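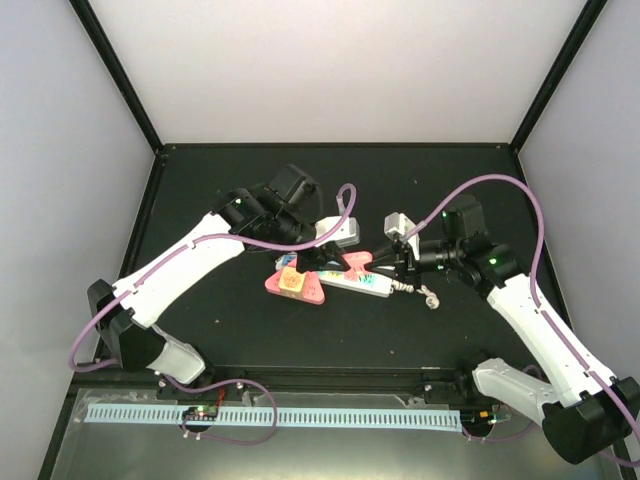
Why does hot water take so long to arrive in some apartments when the building has a recirculation loop? Usually the loop is out of balance. Water takes the shortest path back to the heater, the risers near the mechanical room get most of the flow, and the far ones sit still and cool.

Higinio Solís has balanced hot water systems in residential buildings for most of his working life, lately for Kimier, a small mechanical contractor. He spoke to us in June, between site visits, and kept mostly to the subject of return lines.

"People look at the heater first," Solís said. "The heater is fine in most of the buildings I go into. It makes hot water, the supply main is hot, and then you put a hand on the last return riser and it's at room temperature. That tells you where to spend the day."

The building he was working on at the time, a mid-rise known as the Ursu, has 32 apartments and a single pump. Residents on the top floor had complained of waits of up to five minutes in the morning. An earlier contractor had replaced the pump with a larger one. Solís said the change raised the velocity in the nearest riser and did very little for the others.

"A bigger pump on an unbalanced loop gives you more of the same imbalance," he said. "You also start wearing out copper. At the elbows you get erosion, and a few years later you get pinholes."

His method is slow. He straps a temperature sensor to each return riser just before it joins the common return, waits for a period of low use, and records the readings. Then he throttles the warmest riser slightly and waits again. On the Ursu, the coolest return read 31 degrees below the supply at the start. He considers a difference of ten degrees or less acceptable in a building of that size.

Manual balancing valves are his preference where someone will keep a record of the settings. Thermostatic valves, which close gradually as the return warms, need less attention but can clog in hard water.

"I've pulled thermostatic valves that were stuck shut with scale," Solís said. "The riser was dead and the handle told you nothing. A manual valve with a tag on it is easier to check."

Isauro Serrano, who manages the Ursu, said the records were the weak point. The drawings he inherited showed a riser that was never built and left out one that was. Serrano now keeps the valve settings on a sheet inside the mechanical room door.

Crossflow is the other fault Solís checks for. A shower valve left open behind a closed hand sprayer can pass cold water into the hot side, and one bad cartridge can cool a whole riser. At one sink he measured 114 degrees with the neighboring apartment's water shut off, and well under that once it was back on.

"You can balance all day and not fix that," he said. "You have to go into the apartments – that means letters and keys."

Insulation came up last. Solís said bare return piping is common in older buildings, particularly where a repair was made and the wrap was never put back. He would insulate before setting any valves, as the readings shift afterward and the work has to be repeated. At the Ursu the basement section was still bare when we spoke, and he had put off the final settings until it was covered.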